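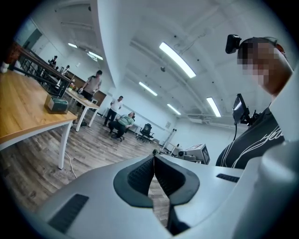
Re: [ankle-rehab] Knee-to-wall vs. inclinometer for dorsiflexion, and what to put in the record
From: Rafia Ansari
To: ankle-rehab list

Replying to Irfan's questions in order. I've trimmed his message where I had nothing to add. Short version for people reading on a phone: pick one method per patient and stay with it, record the unaffected side every time, and don't convert between centimeters and degrees after the fact.

Irfan Virk wrote:

> We are trying to settle on a single weight-bearing dorsiflexion measure for lateral ankle sprains across the Basuline clinics. At the moment the downtown office uses toe-to-wall distance in centimeters, and the Siddiqui Street office uses a digital inclinometer on the shin. Both go into the same field in Prilenow, which does not store units.

The missing units are the first thing to fix, and I would do it before any discussion of method. We had the same field and the same problem. Parveen Arain went through 181 of our ankle records by hand last February to work out which ones were distances and which were angles. Most could be sorted by size, since a value in the high thirties is very unlikely to be centimeters from a wall. The trouble was in the low range. A stiff ankle early after injury can produce an angle that overlaps with a generous toe-to-wall distance, and those are the patients whose change you most want to follow. She marked the ones she could not classify and we left them out of the baseline set.

If your version of Prilenow allows custom fields, make two: "WB DF distance (cm)" and "WB DF angle (deg)". Leave the old field in place, rename it so that it is obviously retired, and lock it for new entries if your administrator can do that. Do not delete it. Exports built on the old field name will fail without any warning, at least in our setup.

> Is there a good reason to prefer one over the other? The inclinometer readings look more precise, but the staff who use the tape say it is faster and that they get the same number twice in a row.

Both hold up well when the same person repeats the test on the same patient. The display on an inclinometer shows a decimal place, and people read that as precision. It tells you about the sensor. The error you care about comes from where the device sits on the shin, whether the heel has lifted, and whether the knee is tracking over the second toe or dropping inward.

Points in favor of the tape:

It is cheap, every clinic has one, and the patient can do the test at home against any wall. The end point is clear: the knee touches or it does not. A patient can see the number change, and in our experience that helps with adherence to the calf and joint mobility work.

Points against the tape:

Distance depends on leg length and foot length. Comparing one patient with another is weak, and setting one target distance for the whole clinic does not make much sense. Comparing left with right in the same person is fine unless there is a real leg length difference or a foot deformity. It also has a floor problem. Some patients in the first days after injury cannot touch the wall even with the toes against it. You then have to record a zero, or a negative distance from knee to wall, and clinicians do not agree on which.

Points in favor of the inclinometer:

It works in the patient who cannot reach the wall, it is much less affected by body size, and the result can be compared with most published angle data as long as the placement matches.

Points against the inclinometer:

Placement. Some people put it on the tibial tuberosity, some on the mid-shin, some on the Achilles tendon from behind. These do not give the same angle. The front of the shin is not parallel to the back of the leg, and the curve of the bone varies between people. We had staff in the same room using different landmarks for months before it came up.

> Dede Tsikata suggested using both and averaging the side-to-side difference. I can't see how that would work with different units but I may have misunderstood her.

I asked Dede off list, and she is happy for me to pass on the answer. She was not proposing an average of centimeters and degrees. Her suggestion was to express each measure as the injured side divided by the uninjured side, as a percentage, and use that ratio for tracking. This gets rid of the units, but I would still be careful. A ratio of distances and a ratio of angles do not behave the same way. Distance can go to zero in a stiff ankle while the shin angle is still well above zero, so the distance ratio drops faster. A patient at half of the other side by tape may look only mildly limited by angle. If you report ratios, report which measure they came from, and then you are back to having two fields.

A ratio also falls apart when the other ankle is not normal. Many of these patients have sprained both at some point. Ask, and write it down.

> What threshold do people use for progressing to hopping and change-of-direction work? We have been told 2 cm side to side but I can't find where that came from.

I don't know where it came from in your case. We use a side-to-side difference of less than 2 cm as one item among several, and I would not defend it as a hard limit. It sits a little above the change we would put down to measurement error between two of our own staff. A patient inside that limit who cannot do a controlled single-leg heel raise is not ready to hop. A patient slightly outside it, with good strength and balance and no pain at end range, may well be ready. Where does the patient feel the block? Tightness in the calf and a pinch at the front of the ankle are different findings, and the number is the same for both. We added a short text field for this next to the measurement. It gets filled in more often than I expected.

> Also, how many trials, and do you take the best or the mean?

We do 3 trials per side after one practice, uninjured side first, and record the mean. Best-of is defensible, but it tends to reward the trial where the heel came up a little and the tester missed it. Whatever you choose, do not allow it to vary by clinic. Shoes off. Same time relative to treatment, so either always before manual therapy or always after. We do it before. A measurement taken straight after joint mobilization is useful for judging the response within that session and should not go in the tracking field.

For heel lift we use a thin strip of exercise band under the heel, with the tester holding light tension on the free end. If the strip slides out, the trial is void. It is crude, and it settled most of the disagreement between our testers. The foot line matters too. We have a strip of tape on the floor at right angles to the wall, with the second toe and the center of the heel on the line, and a second strip running up the wall for the knee.

> We are looking at the Kandico inclinometer if we go that way. Any experience?

We own a couple. I have no complaint about the readings. The zero is set by holding the side button, and it is easy to reset it by accident when picking the unit up, so check it against a vertical surface before each patient. Make sure the vertical surface is really vertical. Our treatment room door frame is not. Iqra Gondal wrote a one-page placement guide for our staff, with the landmark measured down from the tibial tuberosity and marked with a skin pencil. I'll ask her if she minds it going to the list.

What I would suggest for your group, given that half your people already use a tape:

Use toe-to-wall distance as the standard measure at all offices. Use the angle only for patients who cannot touch the wall at the first visit, and keep using the angle for those patients through discharge. Do not switch them to tape when they improve, or you lose the baseline. Record both sides at each reassessment. Have each pair of clinicians test the same few people, blind to each other's numbers, before you trust any change score that crosses from one tester to another. We repeat that check when someone new starts.

Run it for 8 weeks before you look at the totals. Earlier than that you will mostly be looking at people learning the test.

One thing I can't answer, and would like to hear about from others on the list: what do you do after syndesmotic injury? We hold off on loaded end-range dorsiflexion in the early phase for the obvious reason, and so we have no baseline to compare with later. At present we leave the field blank and start from the first visit at which the surgeon or referring physician has cleared loaded lunging. The result is a group of records with a late first value that looks artificially good next to the lateral sprains. Flagging them by diagnosis works for reports but not for the patient-facing chart in Prilenow, which draws a line from the first value it finds.

Rafia Ansari
Outpatient physical therapy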